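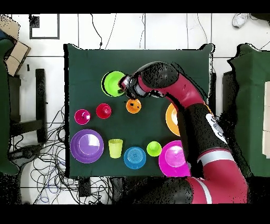
*Plates and bowls on a green-covered table, Pallville*

Gandow supplies colored tableware to schools, day care centers and summer camps. We are based in Pallville and have two warehouses, one next to our office and one in Nunden. Most of our customers are within a day's drive.

## What we carry

Our stock is plates, bowls and cups in solid colors. Purple, green, orange, pink and red are kept on the shelf all year. Other colors can be ordered and usually take three weeks.

Pieces are sold singly or by the case of 100. A case can be one color or mixed. Many schools give each classroom its own color so that dishes go back to the right cart after lunch, and we will pack and label cases by classroom if you send us a list with your order.

We also sell table covers in dark green, navy and gray, cut for square and round tables.

## How we started

The company began as the kitchen supply counter of Urrutia Hardware on Mill Street. School orders outgrew the counter, and the tableware side moved out under its own name. Urrutia still stocks a small range of our bowls for walk-in customers.

Last school year we filled 1,714 orders. Replacement orders for single pieces make up a large share of these. There is no minimum, and a single cup ships at the same rate as any other small parcel.

## Visiting

The Pallville showroom is open from 9 a.m. to 4 p.m. on weekdays. Sets are laid out on tables, and you are welcome to handle them and stack them. Parking is behind the building. The Nunden warehouse is for pickups only, so please call before you drive out. We close both sites for inventory during the first part of July.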